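3.2 Record keeping in the participating offices

The second part of the study looked at how small lettings offices keep the papers that come with a tenancy. We visited offices in Collard and Coughlan and asked staff to show us where they would look for a signed agreement, a deposit receipt and the most recent gas safety record. All the offices had some form of electronic storage. All of them also kept paper, and in most cases the paper was the copy that staff went to first.

Staff gave different accounts of why this was so. In Collard, paper files were described as the "proper" record, and scans were made only when a landlord asked for one. In Coughlan the rule ran the other way – everything was meant to be scanned on arrival – but the scanning was left to quiet afternoons and often fell behind. A tenancy file there could be split between the computer, a tray and a binder for several weeks. Cullinane's earlier interviews with housing clerks found much the same pattern, and Phelan's work on school offices suggests it is not limited to lettings.

The most common form of paper storage was the lever arch binder (Figure 2). Some offices gave each property its own binder and others filed by street, with coloured dividers between addresses. Colour was used freely but seldom in the same way twice. In one office it marked the year a tenancy began, while in another it marked the landlord, and a third had bought whatever the supplier had in stock.
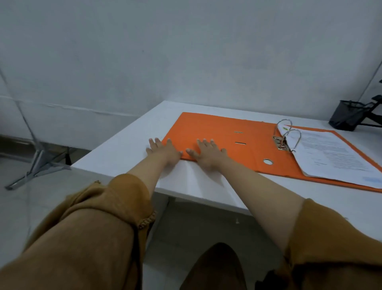 Figure 2. Orange lever arch binder, open on a white desk.

We drew a sample of 703 tenancy files across the two towns and checked each against a list of the papers it ought to contain. Files were counted as complete if every item was present in one place, on paper or on screen. Files that could be made complete only by searching in more than one place were counted separately. Over 90 files fell into this second group, and the item most often found elsewhere was the inventory, which tended to stay with whoever had carried out the check-in.

A further 33 files lacked at least one item altogether. We asked staff about each of these. The usual answer was that the paper had been sent to the landlord and no copy kept. Files taken over from another agent were harder to explain, as the present staff had not been there when they arrived.

Length of service appeared to matter more than the filing method. Long-serving staff found misplaced papers quickly by remembering the tenancy – who had moved in, and when the boiler was changed – and this knowledge was not written down anywhere. Section 3.3 looks at what happened to searches when those staff were on leave.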